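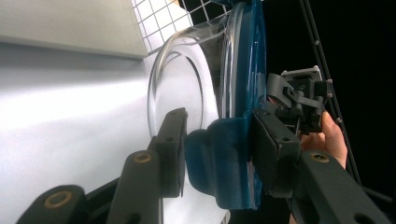

Section 4. Your first shift at the teaching table

Okay, you've read the safety pages and signed them (you did sign them, right?), so let's get you on the grippers. I'm Floarea Crăciun. I packed meal kits at Sikura for years before the arms came in, and I wrote this section because the one we got from Julteck was written for engineers. If you're coming over from the packing line, you know more than you think. The arms learn to handle containers by copying the way you do it, so your habits matter a lot here.

One change to get used to - your hands don't touch the containers during a take. The grippers do all the lifting, and you do all the deciding.

4.1 Before you pick anything up

1. Sign in on the tablet under your own name. Every take gets saved with the name of the person who did it, and Yulan Tan uses those names to work out breaks and hours.

2. Sit down and pull in close enough that your elbows can stay bent. If you have to reach, move the chair. I spent my first week leaning forward and my shoulders let me know all about it!

3. Take off rings, watches and bracelets, and push long sleeves up past the elbow.

4. Check both cables. They should hang to the outside of your arms with some slack in them. If one runs across the table, put the gripper down and lead it back around.

5. Set out the items on your task card. Leave yourself room between the basket and your hands, or the first lift is going to be a squeeze.

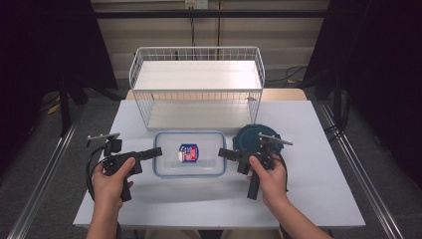
Don't line everything up perfectly, by the way. On the line we were trained to keep things square, and I still catch myself doing it. The arms will be working with whatever comes down the belt, and some of it comes down crooked, so a lid a little off to one side is fine. Change it up between takes.

NOTE: The task card tells you what goes where. It doesn't tell you how to get it there. If you'd turn a container before lifting it, go ahead and turn it.

4.2 Doing a take

1. Hold one gripper in each hand with the fingers open. Wait for the tone.

2. Squeeze slowly until both pads are touching the container. Round ones are the tricky ones. Go for the widest part, and try to close evenly from both sides.

3. Lift a little and pause. If it slides, set it down and start again. Please don't chase it across the table.

4. Move at the speed you'd use with a full container, even when yours is empty. It feels silly and slow for the first hour, and then it doesn't.

5. Set it down, open the fingers all the way, and only then pull back. Pulling back early is the mistake I see most with new folks.

6. Press Keep or Toss on the tablet. Toss is not a black mark! I tossed plenty on my first day and Costel Voicu, who trained me, told me he'd have tossed a few more.

CAUTION: Keep your free fingers on the handle and away from the moving links. They close faster than you'd expect and they pinch.

CAUTION: If a clear wall cracks, stop. Bag the whole container and wipe down the table before the next take. Don't pick up slivers with the gripper.

4.3 Working near the shelf
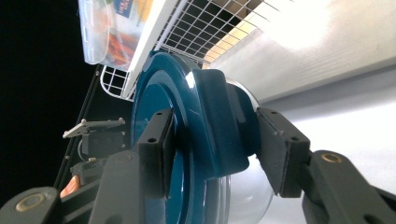

Figure 4-3. Gripping a round container with a blue lid, near the wire shelf.

1. Look at where your gripper arms will end up, as well as where the container will. The arms are wider than your hands and they'll find the wires before you do.

2. Come in low and straight, and tilt only if you need to clear the edge.

3. If you bump the shelf, finish the move if you safely can, then press Toss.

4.4 Breaks, hours and your old job

People ask me this more than they ask about the grippers, so I'm putting it in writing. Teaching shifts are paid at your packing rate or better, never less. You get a break after every 43 takes, and it's a real break, away from the table. You can go back to the line at the end of any rotation by telling Yulan. The next rotation list goes up in December.

I won't pretend it's all the same as before. The heavy lifting at the end of the line is gone, and I don't miss it one bit, but I do miss the talking - it's quieter over here. Hậu Tạ and I take our lunch with the line crew, and you're welcome to come sit with us.

For gripper problems, dial 622. For anything about hours, dial 519 and ask for Yulan.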